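Can a Robot Do My Chores Yet? A Semester Project Report

By Henrike Ostermann
May

14 shares | 3 comments

I hate chores, so when we had to pick a topic for the Fallport automation class I picked the one I care about most: how close are machines to taking the chores off my hands?
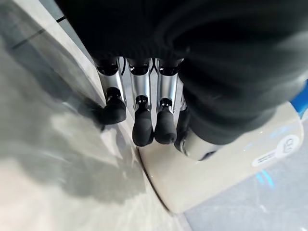 What I wanted to find out

My first plan was way too big. I was going to cover cooking, laundry, stocking shelves, sweeping up in a shop, all of it. My instructor looked at the list, laughed, and crossed most of it out (fair!). So I ended up with one question: what makes an ordinary object hard for a robot hand to deal with? I stuck to things you'd run into at home or on a shop floor, mostly stuff with curves, rims and smooth finishes.

What I looked at

I spent a Saturday and a lot of evenings going through material on hands with separate fingers, the kind with metal segments and rubber tips. I also read up on plain two-jaw grippers so I'd have something to compare. Then I made up a chore list with 40 small jobs on it and sorted them by what the hand would have to do. Lift a lid. Hold something steady. Turn it over. Wipe under it. I named my sorting sheet Pandero, mostly so I'd stop calling it "the sheet."

The hard parts

Smooth surfaces were the thing I kept coming back to. Rubber fingertips on a glossy curve don't have much to grab, and where two rounded surfaces meet you get a seam that's easy for me to feel and awkward for a machine to use. I do that kind of thing without looking. I slide a fingertip along until it catches, then I pull. To a robot that's a whole string of little decisions about angle and pressure.

Then there's the view. A camera down by the wrist sees the fingertips really well, but it can't see much past them, and shiny stuff throws reflections back at it. I hadn't thought about reflections at all before this project!

I marked 25 of my jobs as "maybe, if somebody sets everything up first." Only 2 went down as "sure, go ahead," and both were just pushing something across a floor. The rest I wouldn't hand over yet.

Where I might be wrong

These are my own ratings, and I'm one person who's never built a hand. My lab partner from the Gillies building would have been a lot nicer to the robots. I'd also like to redo the list with actual timings, and with a messier kitchen, like mine.

3 comments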